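Gripper keeps closing after it should have stopped — anyone else?

Bench Arms & Grippers board, page 1 of 1

fernbank_tinkerer
Posted in September, 7.40 pm
Evening all, and sorry in advance for the long post, I do go on. We run a two-arm table setup at Clornstead for small sorting jobs, mostly picking rubber bands up off the wood and putting them in a blue container. Lovely fiddly work and I've grown very fond of it. Last week one of the grippers got its close command, reached its force limit, and simply carried on squeezing. I had the side of my thumb in there, moving a band that had rolled up (yes, I know). Nothing broken, but I've a bruise the colour of a plum and I said a word my mum wouldn't like.

The limit was set to 19 in the Urodton config page. The log says it hit 195 before I got to the stop button. I've swapped the cable and put the firmware back a version, and it's done it again since, on an empty grip this time. Any ideas very welcome!

moss_and_solder
Ouch, poor thumb! Could you put up a couple of pictures of the arms at work? It's hard to guess without knowing how close the fingers get to the table, and how the cables run.

fernbank_tinkerer
Of course, and thank you for being so quick. First one is from down at the fingers, second is the table from higher up.

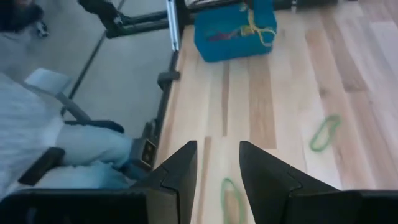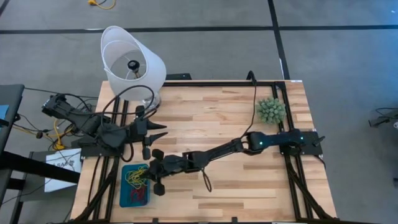 What puzzles me is that it only happens on long, low reaches. If I keep the arm tucked in and work close to its mount, I can open and close all afternoon with no bother at all. I did 200 cycles like that on the bench with a bit of foam between the fingers and every single one stopped where it should. Stretch it out across the table and sooner or later it'll clamp.

oldkettle
That smells like a cable to me, I'm afraid, even though you've changed it. We had much the same on the pair at Belholm. The new cable was fine but the little connector at the elbow had worked slack, so every time the arm straightened out the force reading dropped to nothing, and the controller thought it was holding thin air and pushed harder. Perfectly logical of it, and horrible to watch. Have a look at the logged reading just before it clamps. If it falls to zero, there's your culprit.

Amissah
I'd disagree with oldkettle, with great respect and affection. A dropped reading ought to throw a fault and stop the motor. If it doesn't, the connector is the least of the worries, and I wouldn't want anyone tightening a plug and calling it mended. What's your signal timeout set to? Ours came as 180 milliseconds and I've seen people switch it off altogether to get rid of nuisance stops.

fernbank_tinkerer
Oh dear. I've just been to look and it's off. I have a horrid feeling that was me, back in the spring, when it was stopping every five minutes and I was trying to get a run finished before tea.

oldkettle
We've all done it, love. But I'd still say the nuisance stops WERE the connector. You had a warning and turned the warning off. So I think Amissah and I are both right, and I shall be insufferable about it.

Amissah
I'll give you half of that. Put the timeout back on before you do anything else, please, and cap the motor current separately in the drive, so there's something underneath if the reading goes wrong again. And hands out of the fingers unless the power's off at the wall. A pause in the software doesn't count.

moss_and_solder
Seconding the power thing. I keep a pair of long plastic tweezers for stray bands — cheap as chips and they don't bruise.

fernbank_tinkerer
Timeout's back on and it tripped on the second long reach, so I've left it powered down for the night. Elbow plug comes apart tomorrow. Has anyone got the pin layout for the older Urodton arms? My copy has a coffee ring right over the bit I need.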